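枫木

枫木是槭属树木的木材，在植物学的文献里也叫槭木。这种木材颜色浅，结构细，硬度从中等到很高，用来做家具、地板、砧板、乐器、工作台的台面和各种小的木制品。在中文的木材贸易里，“枫木”这个词主要指槭属的木材，但是在有些地区，人们把枫香树的木材也叫作枫木。枫香树不属于槭属，两种木材的性质有明显的差别，所以在合同和技术文件里，一般建议同时写出树种的拉丁学名。

本条目介绍枫木的名称、构造、性质、纹理、干燥、加工、用途和保养。槭树的栽培以及枫糖浆的生产不在本条目的范围之内。

目录
名称
树种与产地
木材构造
颜色
物理性质
纹理与花纹
采伐与制材
干燥
拼接与板材
机械加工
表面处理
用途
分等
缺陷
保养
与其他木材的区别
贝克尔河谷的枫木业
参见

名称

汉语的“枫”字在古代多半指枫香树，“槭”字是现代植物分类学采用的名称。因为槭树的叶子在秋天变红，形状又和枫香树的叶子有些相像，所以普通人把两类树都叫作枫树。木材商人从英语翻译maple这个词的时候，选择了“枫木”，以后这个译名就在家具行业里固定下来了。

在市场上常常可以看到“硬枫”和“软枫”两个名称。硬枫主要指糖槭和黑槭的木材，软枫指红槭、银槭以及其他几种槭树的木材。“软枫”并不是软的木材，它比许多针叶树的木材硬得多，只是和硬枫比较的时候显得软一点。有些卖家把软枫直接写成“枫木”，不说明种类，买的人如果需要做地板或者砧板，应该问清楚。

“欧洲枫木”一般指欧亚槭的木材。在英国英语里，这种树叫作sycamore，而在北美，同一个英语词指的是悬铃木。这个差别在翻译旧的木工书籍时引起过不少错误。

树种与产地

槭属的树种很多，分布在北半球的温带地区，也有少数种类生长在亚洲热带的山地。可以提供大尺寸木材的种类只是其中一小部分。

糖槭生长在北美洲的东部，是硬枫最重要的来源。这种树长得慢，喜欢土层深、排水好的地方，年轻的时候能够忍受遮荫，所以常常在山毛榉和桦树的混交林里出现。黑槭和糖槭非常接近，有的学者把它当作糖槭的亚种，木材贸易里不把两者分开。

红槭分布得更广，在湿地和干燥的山坡上都能生长。银槭长得快，多见于河岸。大叶槭生长在北美洲的太平洋沿岸，它的木材属于软枫，但是树瘤和带花纹的部分价值很高。

欧亚槭原来生长在欧洲中部和南部的山区，后来被引种到更北的地方。挪威槭也是欧洲的种类，木材的用途和欧亚槭差不多，颜色稍微深一点。

在中国，东北的色木槭是比较有名的用材树种，材质偏硬，过去用来做车辆的部件、纺织用的木梭和乐器。日本的木材行业也使用同类的树种，主要来自北海道。

木材构造

枫木是散孔材。在一个生长轮里面，早材和晚材的导管大小差不多，均匀地分布，用肉眼很难看清楚单个的管孔。因此，枫木刨光以后表面细腻，不需要像橡木那样用填孔剂填平。

生长轮的界线是一条细的深色线，由轮末的几层细胞形成。这条线在弦切面上画出山形或者抛物线形的图案，在径切面上成为接近平行的直线。因为早材和晚材的颜色差别小，这些图案比白蜡木或者榆木的要淡得多。

木射线用放大镜可以清楚地看见。在糖槭里，宽的射线和窄的射线混在一起，宽的和最大的管孔差不多一样宽。在红槭里，射线的宽度比较一致。这是区分硬枫和软枫的方法之一，但是需要一个干净的横切面，最好用锋利的刀片切出来。在径切面上，射线成为短小的、有光泽的斑点，颜色比周围的木材深一点。

导管的内壁有螺纹加厚，这个特征只有在显微镜下面才能看见。鉴定机构常常用它来把槭木和桦木分开，桦木的导管没有螺纹加厚，而且有梯状的穿孔板。

颜色

枫木的边材是近白色到奶油色，有时带一点淡红或者淡黄。心材是浅褐色到红褐色，和边材的界线不总是很清楚。与胡桃木和樱桃木相反，枫木最有价值的部分是边材，浅色而且均匀的板可以卖到较高的价格。

木材的颜色受采伐季节的影响。冬天采伐的原木，如果很快锯开并且干燥，颜色最白。夏天采伐的原木容易发生化学变色和真菌变色，板的内部会出现灰色或者褐色的区域。欧亚槭对这个问题特别敏感，传统上把刚锯好的板竖起来放，让表面的水很快离开，然后再平放堆垛。

受到阳光的照射，枫木会慢慢变黄。变黄的速度和光线的强弱有关，也和涂料的种类有关。油性的涂料本身带有黄色，会让木材看起来更暖；水性的涂料比较透明，能够较长时间保持原来的浅色。

在有些活树里，伤口附近会形成绿色或者紫灰色的条纹，工人叫它“矿物线”。矿物线对强度没有很大的影响，但是在看得见的表面上一般被当作缺陷。

物理性质

硬枫的密度在常见的温带阔叶材里属于较高的一类，耐磨的能力很好，磨损以后表面还是平滑的，不容易起刺。抗弯的强度高，抗冲击的能力也不错，蒸汽弯曲的性能良好。软枫的密度和硬度低一些，不同树种之间的差别也比较大，银槭是其中最轻的。

枫木的干缩比较大，弦向的干缩明显大于径向的干缩，所以弦切的宽板在湿度变化的时候容易发生瓦形弯。设计家具的人要给宽的板面留出活动的余地，例如用长圆形的螺丝孔，或者用燕尾形的穿带，不用胶把穿带整个粘住。

枫木没有明显的气味，也没有明显的味道。这个特点对于接触食品的用具很重要。锯末可以刺激一部分人的呼吸道，发生过真菌变色的木材尤其应该注意，加工的时候需要戴口罩，并且使用吸尘设备。

天然的耐久性低。枫木接触土壤或者长期处在潮湿的环境里，会很快受到腐朽菌的侵害，因此不适合做没有保护的室外结构。边材容易受到粉蠹和家具甲虫的危害。心材对防腐剂的吸收比较困难，边材容易一些。

纹理与花纹

枫木的纹理通常是直的，但是不规则的纹理也很常见，有时在同一块板上，一端是直的，另一端是波浪形的。纹理的变化来自纤维排列方向的变化，也来自锯切的角度。

波状纹是最有名的一种。纤维在生长过程中形成连续的小波浪，锯开以后，光线从不同的角度反射，表面出现和长度方向垂直的明暗条纹。人们转动木板的时候，亮的条纹变暗，暗的条纹变亮。小提琴的背板传统上使用这种木材，所以它也叫“琴背纹”。“虎皮纹”是类似的花纹，条纹比较宽，也比较不整齐。

鸟眼纹由许多小的圆形旋涡组成，看起来像鸟的眼睛，主要出现在糖槭里。关于它的成因有过几种说法，包括真菌、鸟类的啄伤、营养不足和遗传，到现在还没有一个被普遍接受的解释。鸟眼纹在弦切面和旋切单板上最清楚，所以大部分有鸟眼纹的好原木被送去做单板。

絮状纹像缝过的棉被，有圆鼓的立体感，多见于大叶槭，也在弦切面上表现得最好。树瘤纹来自树干上的瘤，里面有密集的芽和弯曲的纤维，常常用来做碗、笔杆和盒子的盖。

在普通的浅色板材上，波浪形的线条多数是生长轮在弦切面上的痕迹，并不是上面所说的波状纹。两者在中文里的叫法很接近，容易混淆。简单的区分办法是改变看的角度：生长轮的线条位置和明暗基本不变，波状纹的明暗会随着角度移动。
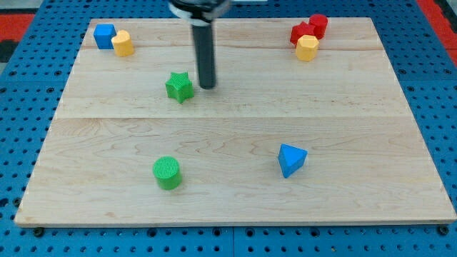

采伐与制材

硬枫的采伐多在秋末到早春之间进行。原木应该尽快运到制材厂，端面涂蜡或者涂专门的封端剂，减少开裂。在温暖的季节，有的工厂用喷水的方法保存原木，可是喷水的时间太长也会引起变色。

锯切的方法有弦切、径切和混合的方法。弦切的出材率高，板面宽，花纹明显。径切的板比较稳定，适合做乐器的部件和尺寸要求严格的零件，但是锯切的时间长，浪费也多。因为边材的价值高，制材工人常常一边锯一边翻转原木，从四个方向取下浅色的板，把中间有髓心的部分留作枕木或者托盘的材料。

旋切和刨切用来生产单板。原木在旋切以前要在热水或者蒸汽里处理，处理的温度不能太高，不然颜色会变深。

干燥

枫木的干燥速度中等，难点主要在颜色的控制。如果刚锯好的板没有及时放上隔条，板和板贴在一起，表面会发霉。隔条本身如果是湿的，会在板面上留下横的灰色印子，这种印子有时深入木材的内部，刨去几层还能看见。因此，工厂使用干的隔条，或者使用带沟槽的隔条来减少接触的面积。

气干的时候，木堆要放在通风而且有顶棚的地方，底部离开地面，上面压重物，防止最上一层的板翘曲。气干以后再进干燥窑，可以节省能源。追求最白颜色的工厂不做气干，把新锯的板直接送进窑里，用低温和快的空气流动来除去表面的水分。

干燥的最后阶段需要做平衡处理和调湿处理。没有经过调湿的板，内部存在应力，锯开以后会夹住锯片，或者马上变弯。检查的方法是从板上锯下一个叉子形的试样，观察两个齿向里弯还是向外弯。

干燥完成的板应该存放在湿度稳定的房间里。使用的人把木材买回来以后，最好让它在工作的地方放一段时间，再开始加工。

拼接与板材

宽度很大的整块枫木板不多，而且容易变形，所以台面、桌面和大的砧板一般用几条窄板拼接而成。拼接的基本形式是平口胶拼，两条板的侧边刨直、刨平，涂胶以后用夹具夹紧。做得好的胶缝强度可以超过木材本身，从表面看只是一条很细的线，有时只有通过纹理的中断才能找到它。

除了平口以外，还有企口、指形和圆棒榫等形式。它们的主要作用是帮助对齐，对于强度的增加不如很多人想的那样大。指形接合用于长度方向的接长，因为端面直接胶合的强度很低。

排列板条的时候有两种意见。一种意见认为，相邻的板条应该让年轮的弯曲方向一上一下地交替，整块板的变形可以互相抵消。另一种意见认为，年轮应该都朝同一个方向，这样整块板成为一个均匀的弧，可以用穿带或者螺丝拉平。在窄的板条上，两种做法的差别很小，工人更多考虑的是颜色和纹理是否配合。

枫木的密度高，表面光滑，胶的渗透比较慢。涂胶应该在刨削以后不久进行，如果表面放得太久，或者被钝的刀具压实，胶合的质量会下降。夹紧的压力要均匀，压力太大会把胶全部挤出来。

枫木胶合板和枫木贴面板是另外两类产品。胶合板用枫木做表板，里面的芯可以是桦木、杨木或者其他材料。贴面板把薄的枫木单板贴在纤维板或者刨花板上，尺寸稳定，价格较低，但是边缘需要封边，表面也不能多次打磨。

机械加工

枫木硬而且均匀，用锋利的刀具可以得到非常干净的表面。使用钝的刀具时，木材容易烧焦，留下褐色的痕迹，在铣边和钻孔的时候最常见。烧焦的痕迹很难用砂纸除去，应该从进料的速度和刀具的锋利程度上想办法：进料不要停顿，转速不要太高，最后一刀切得薄一些。

带有波状纹或者鸟眼纹的板在刨削时容易撕裂。常用的对策有减少每次刨去的厚度，增大刀具的切削角，在表面轻轻地喷一点水，或者改用砂光机。用手工刨的人把刨刀磨得很锋利，把盖铁调到离刀口很近的位置，也可以用刮刀完成最后的工作。

钉钉子和拧螺丝以前需要打孔，否则木材会开裂，细的螺丝也会断。握钉的能力很好。车削的效果良好，适合做旋木的产品。雕刻比较费力，但是能够表现很细的线条。

表面处理

清漆、虫胶、硬蜡油和水性涂料都可以用在枫木上。枫木比较难的地方是染色。因为结构紧密，颜料进入得少，而在纹理不规则的部位又进入得多，结果表面出现不均匀的斑块。想得到深颜色的人可以先涂一层稀的虫胶或者专门的预处理剂，也可以用溶在水里或者酒精里的染料代替颜料型的着色剂。对于有花纹的枫木，染料反而能让花纹更突出，吉他的面板就常常这样处理，先染一层深色，打磨掉表面，再染第二层。

打磨的时候砂纸不能跳过太多级别，因为浅色的木材在斜光下很容易显出横向的划痕。地板和工作台不需要磨得太细，太细的表面会让油和涂料难以附着。

接触食品的表面一般用矿物油，或者用矿物油和蜂蜡的混合物。亚麻油和核桃油也有人用，前者会使颜色变黄，后者对坚果过敏的人可能不合适。

用途

地板是硬枫最大的用途之一。体育馆、舞蹈教室和保龄球道使用硬枫，原因是它耐磨，颜色浅，球的线路和地面的标志都看得清楚。家庭地板也用枫木，但是浅色的表面容易显出灰尘和划痕。

厨房里的枫木用品包括砧板、擀面杖、勺子和沙拉碗。端面朝上的砧板由许多小的木块拼成，刀刃进入纤维之间，对刀的损伤小，切痕也比较不明显，可是制造的工作多，价格也高。侧面纹理的砧板做起来简单，重量轻一些。

在乐器方面，枫木用来做提琴的背板、侧板和琴头，电吉他的琴颈和指板，还有鼓的外壳和钢琴的弦轴板。提琴的琴马传统上也用枫木，并且喜欢用射线清楚的径切材料。

木工的工作台需要重而且结实的材料，欧洲的作坊多用山毛榉，北美的作坊多用硬枫。台面的浅颜色使画线和小的零件容易看见。木工刨的底座、木槌、夹具的钳口、量具以及各种模板也可以用枫木制造。

家具行业使用枫木做桌子、椅子、床和橱柜。浅色的枫木家具在不同的时期流行过好几次，和白桦、白蜡木一起被看作“明亮”的材料。其他的用途还有玩具、鞋楦、印刷用的木活字、台球杆的前段、棒球棒以及烟熏食品的木屑。

分等

枫木的分等在各个地区不一样。北美的阔叶材分等规则主要看一块板上可以取出多少没有缺陷的部分，颜色作为另外的项目来选择，例如可以要求一面或者两面都是边材。欧洲的商人对欧亚槭多按照整块板的外观来评价，特别看重白度和纹理。

贝克尔河谷（Berkell）的制材厂使用一种地方性的分法，叫作欣登分等（Hinden）。它分为白板、混色板和褐板三级，每一级再按照有没有矿物线分开。欣登分等没有规定板的最小宽度，所以外地的买家在订货时要另外写明尺寸。

缺陷

在枫木里常见的缺陷有节子、矿物线、髓斑、开裂和隔条印。髓斑是昆虫的幼虫在形成层里活动以后留下的褐色小条，在软枫里特别多。它对强度的影响很小，对外观的影响由用途决定。

渍纹是真菌活动的结果，表现为黑色的细线和颜色不同的区域。带有这种线条的枫木在车旋的爱好者中间很受欢迎，但是腐朽如果进一步发展，木材就会变软，失去强度。加工以前可以用指甲或者小刀试一试木材的硬度，太软的部分需要用树脂加固，或者放弃不用。

端裂来自干燥太快。板的两端比中间失去水分快，所以裂缝从端面开始，沿着木射线向里发展。买板的时候，长度要留出余量，把开裂的部分锯掉以后才能计算真正可以使用的尺寸。

保养

枫木的地板和家具适合放在湿度变化不大的房间里。清洁的时候用拧干的软布，顺着纹理擦，不要让水留在接缝上。水渗入胶缝附近的木材以后，纤维膨胀，原来平整的接缝可以用手摸出来。

砧板用完要马上洗净，擦干，然后竖着放，让两面都能接触空气。如果只有一面变干，板会向干的一面弯曲。不要放进洗碗机，也不要长时间泡在水里。新的砧板要多上几次油，以后看到表面发白、发干的时候再上。

工作台的台面可以用油保养，胶滴在上油的表面上比较容易刮下来。深的凹痕可以用湿布盖住，再用熨斗加热，让被压的纤维重新膨胀。这个方法对切断的纤维没有作用，切痕只能刨平或者补上木料。

与其他木材的区别

桦木是最容易和枫木混淆的木材。两者都是浅色的散孔材，密度也接近。桦木的管孔在放大镜下面略大一点，刨光的表面上可以看见短的细沟，而枫木的表面看不见这样的细沟。枫木的射线在横切面上比桦木的清楚。

山毛榉的颜色偏粉，弦切面上有许多深色的短线，这是它宽大的射线的末端，很容易认出来。椴木颜色也浅，但是又轻又软，用指甲就能压出印子。鹅掌楸的心材带绿色，不会和枫木混淆，可是它的边材单独使用时与软枫有一点相像。

把糖槭和红槭分开，可以用硫酸亚铁的溶液。溶液涂在木材上，糖槭变成偏绿的颜色，红槭变成深的蓝黑色。这个试验对于颜色已经改变的旧木材不太可靠，应该结合射线的观察。

贝克尔河谷的枫木业

贝克尔河谷是一个规模不大的枫木产区，它的中心是小镇里尔科拉（Rirkora）。河谷的北坡以槭树和山毛榉为主，南坡比较干燥，多为橡树。当地的木材业开始的时候以木炭和农具为主，后来有了水力的锯木厂，才开始向外面出售板材。

阿多迈蒂斯木材厂（Adomaitis）位于里尔科拉的下游，是河谷里最大的工厂，有132名工人和2座干燥窑。工厂在2000年停止使用水力，改用电力，旧的水轮保留在原来的位置。它的产品以地板的毛坯和拼接的台面为主，按照欣登分等出售，只有给乐器制造者的径切材料由双方看货以后再定价格。

河谷的公有林面积为1186公顷，实行择伐，大的母树留在林中。槭树的种子发芽容易，幼树却常常被鹿吃掉，所以更新的地块周围要围上网。采伐从10月开始，到土地解冻以前结束，因为在解冻以后，运输原木的车辆会严重破坏林间的道路。现行的采伐规则从2018年4月16日起实行，规则要求每个地块在采伐以后的第一个生长季接受检查，并且把运输时损坏的道路修好。

里尔科拉的旋木作坊利用木材厂不要的短料，做碗、勺子和门的把手。这些短料多为混色板和褐板，作坊把心材和边材的颜色差别当作装饰来使用。

参见

槭属
枫香树
散孔材
木材干燥
胶合板
砧板
木地板
弦切与径切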